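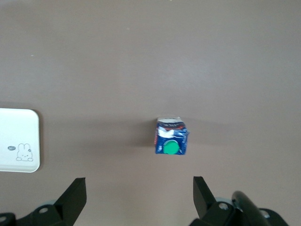
Abimbola Olaniyan says to just throw the carton away, it's a carton, the recycling goes out tonight anyway. Abimbola has never had to clear a table in this household.

I would love to throw the carton away. The carton has a green cap. The green cap is currency. There is an economy here and I am its least powerful member.

For anyone just joining: I am trying to get one table clear by dinner. One table. It is brown, it has a top, it was sold to us as a dining table and I'd like to see it dine.

Started at 4:15. It is now 4:50 and I have made a list, gotten a sponge, and put the sponge down somewhere.

The cap thing, because three of you asked. My youngest heard from a kid at school that if you collect 100 caps you get something. What you get has never been established. From whom, also unclear. We're past 40.

The caps live in a jar. The cartons, in theory, go in the bin. In practice you have to take the cap off the carton first, and the person who wants the caps doesn't have the grip strength, and the person with the grip strength (me) gets told he's doing it wrong.

So the cartons wait. They wait all crumpled up, like they've had a long day at the office.

Someone's asking why we don't buy one big jug and pour it into cups like a normal family. We did that. We bought the Vurkerau pitcher, the one with the lid that locks. It locks very well. It's in the cabinet over the fridge, locked.

Also cups have to be washed, and then you're clearing cups off the table, and cups don't even come with a cap.

5:05. Found the sponge. It was on the chair.

The white plate with the rabbit on it is a separate negotiation. It can't be stacked under another plate or the rabbit "can't see." It can be stacked on top of other plates. So it is always on top, which means it's the first one anyone grabs, so it's always out.

I tried explaining this to my wife as a flaw in the system and she said it sounded like the system was working great for the rabbit.

We own other plates. We have an entire set from Azar, a wedding present, stoneware, each one about the weight of a manhole cover. They have been on this table maybe twice. You could clear a table like that for good just by dropping one.

A reply says to put a basket at the end of the table and sweep everything into it before meals. I've read this tip too. I did this tip in November. We now have a basket.

I'll tell you what's in the basket, from memory, without getting up: mail, a recorder, the instructions for the basket.

5:20. Wiped down the half of the table that was already clean. Good momentum. I recommend it as a place to begin.

A word on crumbs. On a dark wood table you'd never see them. On a white one you'd see them and do something. On this brown you can't see them from standing height, so you believe in the table, and then you lay your forearm on it.

The woman at the Harkusgate furniture outlet called the color "forgiving." I've thought about that a lot.

Yes, I have tried the spray. I've been through the Matix one (streaks), the one that smells like a lemon's lawyer (more streaks), and dish soap on a damp cloth, which works fine and cost me no money, so naturally it was the last thing I tried.

Somebody wants the method. Okay. Damp cloth, drop of dish soap, long strokes toward you, catch the crumbs in your other hand at the edge. Then walk to the trash with a fistful of wet crumbs, and the phone rings.

5:35. Brought the carton question to the relevant party. I proposed that I remove the cap right now, she watches, the cap goes in the jar and the carton goes in the bin. She asked to think about it.

While she's thinking: at the current rate we hit 100 caps sometime this spring. I asked what happens then. She said we start on 200.

I asked if there was a number where it stops and she said "2,000" so fast that I believe it had been discussed with other people.

Abimbola Olaniyan again, to say that when her boys were little it was bread bag clips, and they're still in a drawer, and the boys are in college. So that's the outlook.

5:48. We have a ruling. The cap can come off if I let her do the last turn. The carton can go if I squish it flat, and she gets to do the squishing.

Note to anyone attempting this at home. Before you squish, ask if it's empty.

5:52. Wiping the table again, all of it this time, and a portion of the wall.

5:58. Rabbit plate has gone up on top of the stack. I turned it to face out. I don't want to get into it.

Table's clear. I stood there for a minute with my hand flat on it. Then my son came in and put his backpack down.

Dinner's at 6:30, we're having eggs. On plates, presumably. One of us has already called the rabbit.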